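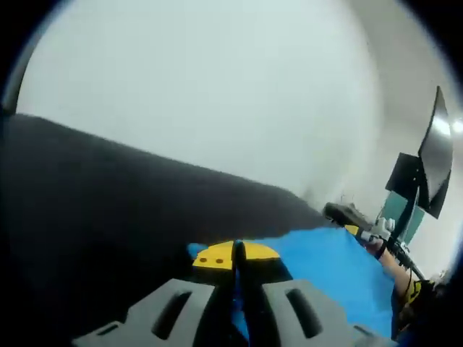
Je reviens de la journée portes ouvertes de Stastemlow avec les mollets en compote et un carnet plein de gribouillis que j'essaie de déchiffrer depuis ce matin. Stastemlow, pour ceux qui ne connaissent pas, c'est le centre d'athlétisme couvert construit sur l'ancienne zone des entrepôts, à la sortie de la ville. Une piste intérieure, une ligne droite de sprint, une salle de musculation et, au fond d'un couloir que j'ai mis un temps fou à trouver, un petit laboratoire de biomécanique où l'on vous explique pourquoi vous courez mal.

J'y allais surtout pour ce labo. Je cours depuis des années, plutôt du demi-fond (enfin, du demi-fond très tranquille), et les sprinteurs me fascinent parce que je ne comprends rien à ce qu'ils font. On a l'impression qu'ils appuient sur un bouton et que tout part d'un coup.

## L'arrivée, ou l'art de se garer

Il y avait déjà du monde à l'ouverture. Le parking est minuscule, je vous préviens, et le panneau qui indique le parking secondaire est planté APRÈS l'entrée dudit parking. J'ai fait deux fois le tour du rond-point. À l'accueil, on vous donne un bracelet en papier, un plan et un créneau pour le labo. Le mien était en fin de matinée, ce qui me laissait largement le temps de traîner du côté de la piste.

Première surprise en entrant dans la halle : l'odeur. Ça sent le caoutchouc neuf, très fort, un peu comme un magasin de pneus. Deuxième surprise : le bruit des pointes. À la télé, on n'entend que le public. À trois mètres de la ligne, un groupe de cadets qui passe à fond, c'est une rafale sèche, et on recule d'un pas sans le vouloir.

## Les départs, encore et encore

Le club Brerkier, qui s'entraîne là toute l'année, avait monté un atelier de départs en starting-blocks ouvert à tout le monde. J'ai attendu mon tour derrière des gamins beaucoup plus à l'aise que moi. On règle les cales, on pose les mains derrière la ligne, on monte le bassin, et là on découvre qu'on n'a pas de bras. Tout le poids part vers l'avant, les doigts brûlent, et l'entraîneur prend un malin plaisir à vous laisser en position avant de donner le signal !

Mon premier départ était un faux départ. Le deuxième, je me suis redressé tout de suite, comme quelqu'un qui a entendu sonner à la porte. L'entraîneur m'a conseillé de regarder le sol bien plus longtemps et de pousser vers l'arrière, sans chercher à lever les genoux. Le troisième était nettement mieux. Disons que je suis resté penché et que je ne suis pas tombé.

Ils chronométraient les 20 premiers mètres avec des cellules. Je garde mon temps pour moi. Une gamine en queue-de-cheval m'a mis une bonne demi-seconde dans la vue, et elle n'avait même pas l'air essoufflée.

## Le labo, enfin

Le laboratoire est géré par Relura, une petite structure qui travaille avec des clubs de la région. On entre par groupes de dix dans une pièce tout en longueur, chauffée comme une serre. Au sol, une bande de course équipée de plaques de force, et sur le mur un grand écran où défilent les courbes.

La démonstration était faite par un sprinteur du club, lancé depuis le couloir, portes ouvertes. Il traverse la pièce, on voit passer une épaule, et c'est fini. Ensuite on regarde la courbe, et c'est là que ça devient passionnant. Les plaques font 1000 mesures par seconde, si bien qu'un appui qu'on a à peine vu devient une belle colline bien détaillée, avec une montée très raide et un petit décrochement au moment où le pied se pose.

Ce que j'ai retenu (et je simplifie, l'ingénieure a été bien plus précise) : à pleine vitesse, la différence entre un bon coureur et un très bon se joue beaucoup sur la force qu'on met dans le sol pendant un contact très court. Je m'imaginais qu'il suffisait de mouliner plus vite. Pas du tout, la fréquence compte, mais sans force au sol on pédale dans le vide. Elle nous a aussi expliqué que tout le monde ralentit en fin de 100 mètres, même les champions. Celui qui semble accélérer dans les derniers mètres est souvent celui qui ralentit le moins. Je n'ai plus jamais regardé une arrivée de la même façon – bon, j'en ai regardé une seule depuis, en rediffusion, mais quand même.

On a posé plein de questions sur les chaussures, évidemment. Réponse prudente : ça dépend du coureur, de la piste, de la distance. J'aurais aimé un peu plus de chiffres.

## Buvette et tribunes

À midi, sandwichs et soupe au stand Opoku, le traiteur installé sous la tribune. La soupe de patate douce au gingembre était franchement très bonne, le café beaucoup moins. La file avançait lentement, mais on voyait les sauteurs en longueur s'échauffer, alors on ne s'ennuyait pas.

L'après-midi, il y avait des séries de 50 mètres, par catégories d'âge. J'ai adoré les vétérans. Ça chambre dans les couloirs, ça se serre la main, puis au signal plus personne ne rigole du tout. La sono, en revanche, était réglée trop fort et on ne comprenait pas la moitié des résultats.

## Si vous voulez y aller

La prochaine journée est prévue en mai, avec en principe le labo ouvert plus longtemps. Réservez votre créneau dès l'accueil, prenez des baskets propres (ils vérifient les semelles) et un vêtement chaud pour la tribune, qui est en plein courant d'air. L'entrée est gratuite, les ateliers aussi.

Pour ma part, je me suis inscrit à une séance découverte avec les débutants de Brerkier. Il me reste à trouver des pointes à ma taille.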